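Gripper cable keeps dipping into the wrist camera view

Heike Teuber
My tabletop arm has a wrist camera and two black fingers, and since I rerouted the cable it hangs down in a loop at the top of the view. The picking goes off whenever it swings over something. Where do you all clip yours? I've got 140 mm of slack, which I daren't lose because of the wrist turn.

Gerd Reuter
Shorten it.

Monique Guillot
Don't shorten it, you'll pull the plug out! I had the same bother in September. Send the wrist to both ends of its turn, by hand and with the power off, and put a clip on the forearm where the cable moves least (mine took three goes). Then nip up the finger screws while you're there, gently, and redo the camera check with a few things on the table.

Heike Teuber
Thanks both, this is my view before I move any clips.

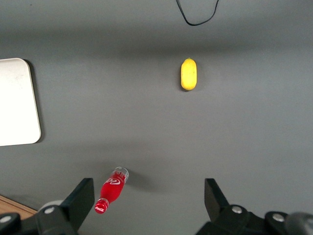
Elfriede Diekmann: I'd use a soft strap for the first try, hard clips chewed through the sleeve on mine.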